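3.2 Touch controls and hint timing

The second part of the study looks at how players of mobile puzzle games decide to ask for a hint. We used Lumanlan, a puzzle game made by the small studio Brurkia, in its Android version. The studio gave us access to play logs from 775 players who had agreed to share them. Only players who finished the first chapter were kept in the analysis.
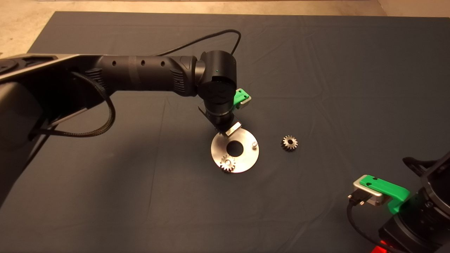 3.3 Puzzle set and procedure

All puzzles in the chapter belong to one of two groups. In the first group the player must turn an object to find a hidden part. In the second group all parts are visible from the start, and the difficulty is in the order of the moves. Dizon wrote the hint texts for both groups, and Catacutan checked that they had a similar length. A hint became available after 2 failed moves, and the player could ignore it without any loss of points.

We stored each move with its time in milliseconds. Pauses longer than 1000 seconds were removed — in such cases the player has probably left the phone. 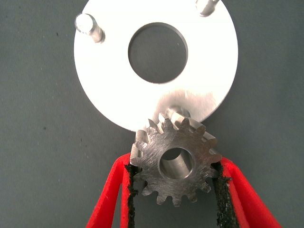 Figure 2. Circular metal plate with a center hole and short pins.

The difference between the two groups is easier to discuss with a single object in mind. Players of the first group often touched the same area many times before they tried to turn the object. With a plate such as the one in Figure 2, the round hole in the center attracts attention first, and a short pin standing on the face can be taken for decoration. A designer who wants the pin to be the key of the puzzle should therefore expect late hints. In the second group we did not observe this delay, and the hint was requested mostly after the first wrong order of moves.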